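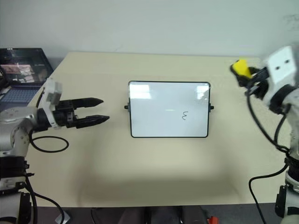 Tabletop whiteboard with a thin black frame, one small squiggle in marker near the lower right.

Week 2: Taking notes you can read later

OK, so last time I asked you all to bring in your notes from the Bredenard reading, and I had a good long look through them. Some of you write beautifully! Some of you (and I was exactly the same at your age) hand in a page of loops and arrows that will mean nothing to you by February. So this week is about handwriting speed, abbreviations and how to lay out a page.

First, speed. I talk fast. You can't write down every word I say, so please stop trying. When I went back over my own old notebooks from my night classes at Fedgate, the pages where I'd tried to catch everything were the worst ones, just half sentences trailing off as I fell behind. The useful pages had maybe a dozen lines on them and a lot of white space.

Second, abbreviations. Make up your own, but write a key inside the front cover and stick to it. I use "w/" for with, "b/c" for because, an upside-down triangle for change, and a wiggly line for "I didn't follow this, ask." The wiggly line has saved me more than once — put it in the margin and keep going, then come see me at the break.

Third, layout. Draw a line down the page a third of the way in from the left. Notes go on the wide side while I'm talking. The narrow side stays blank until the evening, when you fill it with questions that your notes answer. Then cover the wide side and quiz yourself. It feels silly the first time, I know, but do it anyway.

For practice, read the Hviid chapter on canal towns (it's in the course pack, right after the maps) and take one page of notes on it. One page, one side! Then close the book and write me a summary from the notes alone. Aim for 369 words or fewer. The chapter itself is long, so you'll have to leave out things you like.

If you want more, the Gravetti workbook is on reserve at the front desk, call number 621. The early exercises are pretty easy but the ones on listening are great, and I still do them myself now and then.

Summaries go in my tray along with the page of notes, stapled together, name on both. Next week we'll swap pages and see if your neighbor can read them.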